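Chapter 5
Surfaces: What We Cook, Cut and Clean Upon

Reading time: 14 minutes

Before we get anywhere near knives, stocks or the mysteries of a good shortcrust, I'd like you to stop for a while and think about the bench. I know, I know -- you enrolled to learn how to run a kitchen, and a chapter on benchtops must sound like the part you could skip on the bus. But every dish you'll ever send out will spend some of its life on a flat surface, and the state of that surface will decide a good deal about how your day goes.

My own education in this began at a small bakery in Stasmont, where I was taken on as a junior one August and put straight onto the early shift. The owner, Amnuay Petchrat, wouldn't let me touch dough for the first fortnight. I wiped, I scraped, I rinsed, I dried, and then at four in the morning I did it again. He would run the flat of his palm along the timber and tell me, quite kindly, that there was still flour in the corner by the wall. There always was! I've since trained a great many apprentices of my own, and I'm afraid I do the same thing to them.

In this chapter we look at the work surface from three directions. The first is material: timber, stone, stainless steel and the various plastics and laminates, along with what each one does to heat, moisture and the edge of your knife. The second is layout, by which I mean how much bench a task needs and where it ought to sit in relation to the sink, the fridge and the bin. The third is care, and it takes up the longest section by a fair margin.

Colour comes into all three, a little more than students expect. A pale, even surface shows up spills, crumbs and scraps of film far sooner than a speckled one does, and plain blue has a particular advantage in food work, as very few foods are blue. It's the same thinking that gives us blue sticking plasters in the first aid kit.

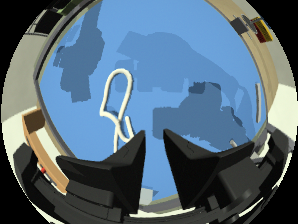
Figure 5.1 A broad, flat tabletop in plain light blue, viewed from directly above.

Colour won't do your cleaning for you, of course. Keep in mind the difference between a surface that looks clean and one that has been sanitised, because we'll lean on it heavily in the second half of the chapter. Cleaning lifts away grease and food residue with detergent and warm water; sanitising then reduces the number of microorganisms left behind. The order matters a great deal, and a sanitiser sprayed over a film of butter is mostly wasted.

A word on size, while I'm here. At the Arano teaching kitchen we give each student a bench 800 millimetres deep, and we ask them to keep a strip of around 300 millimetres along the front completely clear while they work. Most find this maddening to begin with. By the end of term they've usually stopped noticing, and they have somewhere to land a hot tray in a hurry -- a small luxury you'll come to treasure in a crowded service.

You'll want a notebook beside you for the activities. The first asks you to sketch the surfaces in a kitchen you know well (your nan's is perfectly fine) and to mark where raw and ready-to-eat foods might cross paths. Please be truthful about it, even if the kitchen is your own. Mine, when I first drew it, had the chopping board living right beside the dish rack, and I was rather embarrassed.

Let's begin with timber, the oldest of the lot and the one people argue over most.

Related chapters
Chapter 4: Setting Up Your Station
Chapter 6: Knives and Their Keeping
Case study: The Yilma Street Canteen
Case study: Refitting the Tudura Kitchen
Glossary of Kitchen Terms, page 198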